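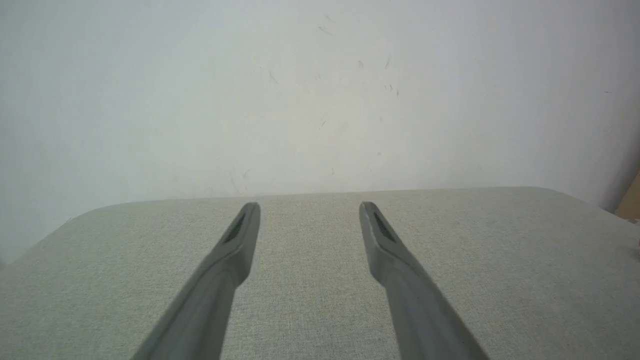
Table covered in light gray-green fabric.

To: Pindotbridge quilters list
Subject: Re: Backing fabric and shrinkage
16th January

Despina Barbu wrote:
> I have 12 yards of the Plamel cotton left over from the fall and would
> like to use it as backing for the two bed quilts. Does it need to be
> washed first? Last time I skipped it and the back pulled in more than
> the top did. Also, is the Brovden order still open?

Despina,

Yes, wash it first. I cut a test square of the Plamel in September, 100 cm on each side, and it lost 4 cm in length after one warm wash and a normal dryer run. The width hardly changed. A second wash made no difference that I could measure.

Zigzag the cut ends before it goes in or you will lose a good inch to fraying. I take it out of the dryer while it is still a little damp and press it flat, lengthwise first. If you leave it balled up in the basket overnight the fold lines are very hard to get out.

Your tops were pieced from unwashed fabric, as I remember. In that case the back will stay put and the top will draw in a bit over the batting. Some people like that crinkled look. If you don't, use the Cassim batting, the thin one, and quilt it fairly close - no more than three inches between lines.

The Brovden order is open until the end of the month. We are at 212 yards so far, and the lower price starts at 365, so please pass the word if you know anyone who buys backing. Wide backing counts the same as regular width. Send me the color number and the yardage, and put your phone number in the message. Two people left it off last time and I had to hold their bolts.

I still have your rotary mat, by the way. I'll bring it to the next meeting.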